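Wandow Home Gas Alarm — my notes and how to order

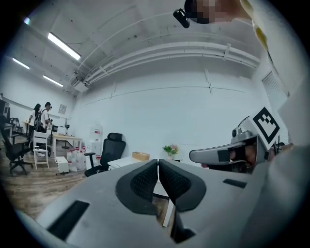
Page last changed: 20 Aug 2021

I've been selling gas alarms from my little shop for years now and the Wandow is the one I end up recommending to nearly everybody, so it seemed daft not to give it a page of its own. It's a plug-in alarm for mains gas and bottled gas, with a battery inside that takes over if the power goes off. If you cook on gas, or you've got a boiler tucked away in a cupboard, it's meant for you.

What it does is sniff the air all day and all night and make an awful racket if it picks up a leak. I had one go off on my bench in January when I was testing a batch and my ears rang until teatime! There's a red light as well, and a small screen that shows the level, so you can see whether it's creeping up or dropping after you've opened the windows.

Please note it is NOT a carbon monoxide alarm. I get asked this more than anything else. Carbon monoxide needs a different sensor and a different box on the wall, and I sell the Pemaveo for that (it has its own page, look under Alarms). Lots of people buy the pair.

Where to put it

For mains gas it goes high up, within 30 cm of the ceiling, in the same room as the cooker or boiler. For bottled gas it goes low down near the skirting board, as that gas is heavier and sinks. Keep it well away from the hob itself, and don't put it behind a curtain or inside a cupboard. Steam and hairspray can both set it off, and so can a good slosh of cleaning spirit — ask me how I know.

If your socket is in the wrong place you'll want the extension lead version, which has 5 metres of cable and comes with clips. I use that one at home.

Looking after it

Press the test button once a week. Wipe the grille with a dry cloth when it gets dusty, no sprays or polish. The sensor wears out in the end and the alarm will chirp and show END on the screen, and then it needs replacing, the whole unit I'm afraid. There's no point swapping the battery and hoping.

If it goes off

Don't touch any light switches, and don't unplug the alarm either. No flames, no smoking. Turn the gas off at the meter if you can get to it easily, open the doors and windows, get everyone out and ring the gas emergency line from outside. Don't ring me first! (It has happened. I was very flattered, but really, don't.)

The dull bits

Order code: 1494
Colour: white only
Guarantee: 12 months, keep your receipt
In the box: alarm, two screws, wall plugs, booklet
Backup battery: fitted, rechargeable

The booklet is a bit hard going, so I've typed up my own one-page version in bigger print and I pop it in with every order. If you've lost yours, drop me a line and I'll send another.

Landlords and holiday lets

I do a lower price on larger orders, and the Lostirel linking module lets several alarms sound together, which is handy in a house with an annexe. It's sold separately and it only works with the newer Wandow, the one with the screen. If yours has three lights and no screen then it's the old type and it won't link, sorry.

Orders placed before noon usually go out the same day. Collection from the shop is fine too, just ring ahead so I can put one by for you.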